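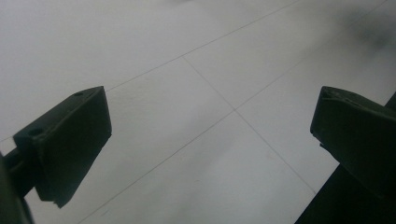
From: Jade Sutherland
To: workshop-automation list
Date: October 1, 2024
Subject: Re: Clovura hand-held gripper kit, anyone bought one?

Javiera, and everyone else who wrote to me off-list,

I said in April that I would hold my tongue until I had used the thing on our own floor with our own rubbish in it. I have now done that, so you can have the long version. Your message first, as I want to go through it in order.

On the subject of the Clovura kit, Javiera Echeverría wrote:

> Has anyone on the list paid real money for the Clovura hand-held
> gripper kit? Lavoie are offering it to us with a year of what they
> call the training service. You walk about with the gripper in your
> hand, do the job the way you would do it yourself, and the camera
> on it records everything. You send the recordings off and they send
> back something that is supposed to run on an arm.
>
> Their man says a day of recording replaces weeks of programming.
> I have heard that sentence before about other things and I would
> like to know from somebody who isn't selling it:
>
> Do the fingers hold up?
> Is the recording usable, or do you throw half of it out?
> What does it cost once you have stopped being a new customer?
> Would you do it again?
>
> We pick up small dropped parts from a hard floor and sort them
> into trays. It is dull work and people are always off with their
> backs. I'd love it to be true.
>
> Javiera

I'd love it to be true as well. We have much the same job at Nistirley. Spacers, clips and end caps come off the bench, land on the tiles and have to be picked up before somebody stands on them. We thought that would make a sensible first task. It is dull, it is the same every day and no customer is waiting on it.

Do the fingers hold up?

So far, yes, and I will give them that. The pair we were sent are dark green, chunky, with sloped tips, and they have had a hard life. Ours have been knocked on table legs and dropped once from waist height (my fault). There is a mark on one of them and that is all. Changing them over takes a few minutes with the key in the box.

What I don't like is the shape. They are blocks. For an end cap that is fine, you close on it and it comes up. For a flat spacer lying on a floor tile it is miserable, as the tips are too thick to get under anything and you end up chasing the part until it fetches up in a grout line and gives you an edge to work with. A person learns that trick in an afternoon. Whether you want an arm to learn it is another matter. If the trained version depends on where the grout is, then what you have bought is a system for your floor and nobody else's, and I would want that said in the brochure. It isn't.

Lavoie do sell a thin set. They are extra. I asked to try a pair on loan and was told that thin tips were "a conversation for the second phase". We haven't got a second phase. We have a floor with spacers on it.

Is the recording usable?

Some of it. The first thing to understand is that the camera sits behind the fingers and looks out between them, so what it gets is the fingers at either side and whatever is in the gap. When you are high up, that means a lot of floor. When you come down on the part, the fingers take up a good share of the picture and the part can go out of sight behind one of them at exactly the moment that matters. Their guidance is to approach slowly and straight. Nobody picks things up slowly and straight for a whole shift. I tried it and felt like somebody defusing a bomb.

Then there is the light. We have pale grey tiles, and when the light is behind you, you throw a shadow over your own work, with one side of the floor washed out and the other gone dim. Your eye sorts that out without asking you. I put it to Alois Reisinger, who answers the support address and who has been patient with me throughout, and he wrote back that variation in lighting "enriches the recordings". When the same recordings were sent back as rejected, the reason given was uneven lighting. I forwarded him both messages side by side. He was decent about it and credited us for the batch, but it took him two weeks and I had to ask.

We recorded 4000 attempts over the trial, an attempt being one approach and one close of the fingers whether or not anything came up. Of those, 3224 were accepted. Lavoie think that is a very good rate and have asked whether they can quote it. I have said no, for the simple reason that "accepted" means their software could read the file. It doesn't mean the part was picked up. I sat with a sample of the accepted ones and found several in which the fingers never touch anything: you get the approach over bare tile, the hover, the open jaws, and then I have plainly changed my mind and gone somewhere else. Those were passed. If anyone from Lavoie reads this list, I would like to know what an arm is meant to learn from me dithering.

(Genowefa Kaczmarczyk asked me off-list whether the empty ones might be useful, as examples of there being nothing to pick up. Possibly. But then they need marking as such, and there is no box in the software for it. I looked. There is "good" and there is "discard".)

What does it cost?

I am not going to put our price on an open list. What I can tell you is how it is built up, because the quotation doesn't make it easy to see.

The kit is a one-off. That part is clear, and it is dear but not mad.

The training service is by the year, with an allowance of accepted attempts. Go over and you pay by the batch. Attempts that are rejected don't count against the allowance, but the time you spent recording them is yours and you won't get that back.

Re-training when something changes is charged again. "Something" includes a new floor covering, new lighting and a new tray. I asked about the same tray in a different colour and had to wait for an answer, and the answer was yes, that too.

Fingers are treated as wearing parts and are not covered. Given that they are the best thing in the box I don't mind this so much.

The arm is not included. I mention it only because our own managing director had somehow come away from the demonstration thinking it was. Read the second page again, Javiera, the line that begins "compatible with".

I also rang Bratau, who do a rival service, to compare. Theirs is cheaper by the year and they come and do the recording for you. The catch is that the recordings then belong to them. Océane Ouellet at our other site has seen their contract and says the clause is quite plain and they won't shift on it. With Lavoie the recordings are yours, though in a format that only Lavoie can do anything with, so make of that what you will.

Does it work on the arm?

You didn't ask this, and neither did I at the start, which I find embarrassing now.

We had the trained version back and ran it on a hired arm for 6 working days, same floor, same parts. With end caps it was fair. It went down, closed, came up with the cap and put it in the tray often enough that I stopped standing over it. It is slow. I could clear the same patch by hand and drink a cup of tea before it had finished, but it doesn't have a back to put out, so I don't hold that against it too much.

With clips it was poor. With flat spacers it was no use at all. It would come down over the spacer, close beside it, lift, and carry nothing to the tray with great care. I will say that it did a very good impression of me.

When I reported this I was told we needed more recordings. How many more? "It depends on the task." I asked what they had used in the demonstration, where a spacer came up every time. It came out after a few more messages that the demonstration spacers are a good deal thicker than ours and that the surface was a rubber mat. I don't call that cheating. Everyone shows their best side at a demonstration. But we were sitting there with a bag of our own spacers on the table and somebody might have said.

Would I do it again?

I would do the trial again, on different terms. I would not sign for the year on the strength of what I have seen, and I haven't.

If you go ahead, this is what I would ask for, in writing:

A trial on your own parts, on your own floor, under your own lights, with the thin fingers in the box from the start.

A figure for parts that end up in the tray. Accepted recordings are of interest to Lavoie and to no one else.

A way of marking an attempt where nothing was there to pick up, or where the person gave up.

The list of changes that set off a paid re-training. They have one. It took me a while to get it.

Somebody other than the keenest person in the building to do the recording. I did ours, and I'm tall, and I suspect a fair bit of our trouble came from my coming in at a slant. Their instructions have nothing to say about the height of the person holding it.

Your wrist will also want a word. The gripper isn't heavy when you pick it up. It is after an hour of holding it over a floor — we ended up swapping hands, which Alois says is allowed, and then a later email from the same address says it should be avoided. I have given up on that one.

For what it's worth, the cheapest improvement we have made since April is a lip along the front of the bench. A strip of wood, screwed on. Fewer parts reach the floor. I did tell Lavoie about it and they didn't seem very interested.

I am happy to send the list of paid changes to anyone who writes to me directly. And if somebody here has got one of these to lift a thin flat part off a hard tile, with the standard fingers, I would very much like to hear how, and I'd like to know what your grout is like.

Jade

--
Jade Sutherland
Nistirley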